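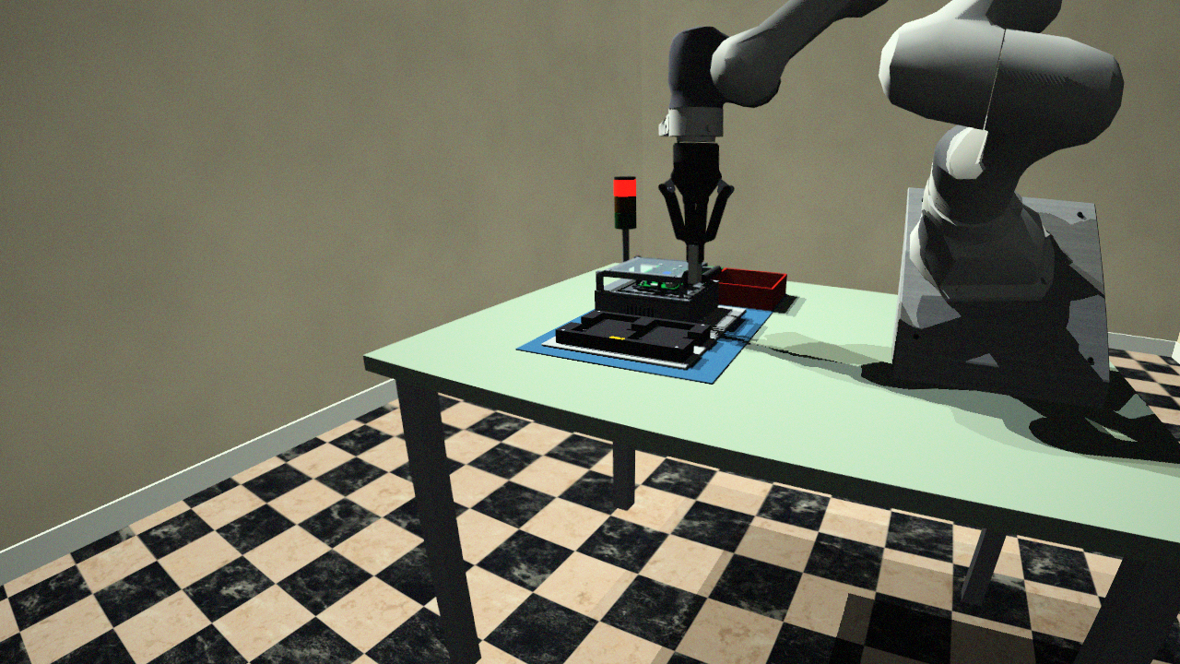 Settling the reach order before training the policy – notes on the Purves cell

The question our group has worked on since October is a narrow one: how much of a circuit board test routine can be learned in simulation before any time is booked on the physical cell at Skimanholm. The routine has three stages. The arm picks a board from the tray, places it in the test fixture, and moves it to the red bin if the test fails. The signal tower is modeled as well, and its state is passed to the policy as one of the inputs.

In the first version, a single policy was trained on the whole routine. Results were poor. Most of the failures occurred during placement, where a small error in the wrist angle was enough to catch the board on the rim of its pocket. Settimio Gatti proposed that the order of reaches be fixed in advance by a simple planner, and that learning be confined to the last few centimeters of each move. This is the version now in use.

The method was tested over 852 simulated runs, with the position of the blue mat shifted slightly at the start of each run. About 80 percent ended with the board seated correctly. The earlier policy was tested under the same conditions and did not reach half of that figure.

Two limits should be stated. The cable at the side of the tray is treated as a rigid body, so snagging is not represented. Contact between the fingers and the board is also simplified, and we expect the real gripper to slip more often than the model suggests.

The scene files have been passed to our colleagues at Vendonville, who will repeat the runs with 4 different friction settings. A comparison with the Pruvgate planner is planned after that – the interface between the two is still being written.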